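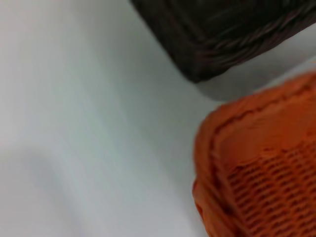

What should residents do with woven baskets they no longer need? From November they may be left at the Skollanton Community Centre, where the Urketti Household Exchange will accept them in any colour or size.

The Exchange, which lends household goods to residents at no charge, has added baskets to its catalogue following repeated requests from members. It has 389 registered members and lent out 19 baskets during a trial at its Standden branch. Loans are for three weeks and may be renewed once at the front counter.

Plastic wicker is preferred, as it can be washed between loans. Items with broken strands or a split rim will be declined. Dark brown and bright orange baskets are both suitable, and colours need not match within a single loan.
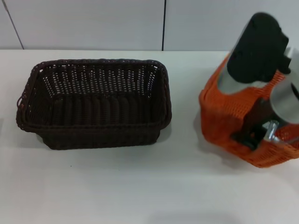

Lungile Sithole asked that the loan period be extended over the summer holidays, saying that three weeks was "hardly long enough to sort one linen cupboard". The Exchange has undertaken to consider the request before the new year.

Donations will be received at the side entrance on Russo Street until 4 p.m. - larger quantities by arrangement with the front counter.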